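We use cookies to remember your preferences and to see which pages our visitors read. By continuing to browse this site you accept our use of cookies. Accept | Manage settings

FOR IMMEDIATE RELEASE

Fenside Animal Clinic opens low-cost dental program for older cats and dogs

HURKLOW, 2 April 2019 - Anyone who has shared a home with an older dog or cat knows how much we come to treasure the small routines: the shuffle to the kitchen at breakfast, the long nap in the one warm patch of carpet, the hopeful look whenever the refrigerator opens. At Fenside Animal Clinic we are very fond of our senior patients (we try not to have favorites, but it is hard), and we are delighted to announce a new dental care program made just for them.

The program is called Praso, and it is open to any cat or dog aged eight or older living in Hurklow and the surrounding townships. Pets do not need to be existing patients of the clinic. For a flat fee of $122, each animal will receive a full mouth exam, a pain check, and a written care plan for the family to take home. If a cleaning under anesthesia is recommended, families in the program will get 20 percent off our regular price, and that includes the blood work we ask for beforehand.

Last year our team looked into the mouths of 506 senior pets during their regular checkups, and a good many of them had sore gums or a loose tooth that their families had no idea about. We want to say very clearly that this is no reflection on anyone's love or attention! Cats and dogs are wonderfully good at carrying on as usual, and a cat with a bad tooth will often go right on eating, perhaps a little more slowly, perhaps only on one side. By the time there is a real change at the food bowl, the trouble may have been there for quite a while.

We would encourage families to call us if they notice bad breath that is getting worse, drooling, pawing at the face, dropping food, or a pet who used to love a crunchy treat and now walks away from it. A grumpy mood can be a sign too, especially in a cat who was always happy to have her chin scratched. Please don't give any human pain medicine while you wait for your appointment, as several common ones are dangerous to pets even in small amounts.

The first 100 places in the program are being supported by a generous gift from the Huang Family Fund, which will cover the exam fee in full for households that would find it difficult to pay. We know these conversations can feel awkward, so we have kept the form short. It is a single page, it can be filled out at the front desk or over the phone, and it stays private.

Appointments are available now and the program will run through the end of October. Visits take a little longer than a regular checkup, and we like it that way, as older animals do better when there is time to sniff the room and settle in. Families are welcome to bring a favorite blanket, and to stay with their pet throughout the exam. Cats can be seen in the quieter room at the back of the building if you mention it when you book.

To reserve a place, please call the front desk at Fenside Animal Clinic or stop in during opening hours. If your pet has been seen elsewhere, it would help us a great deal if you could ask for the records to be sent ahead, along with a list of any medicines or supplements being given at home.
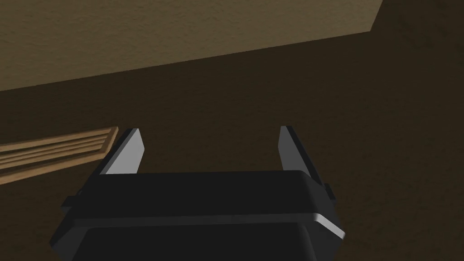 Families who have already booked a senior checkup with us this spring can add the dental exam to the same visit, and our front desk team will be glad to make the change for you.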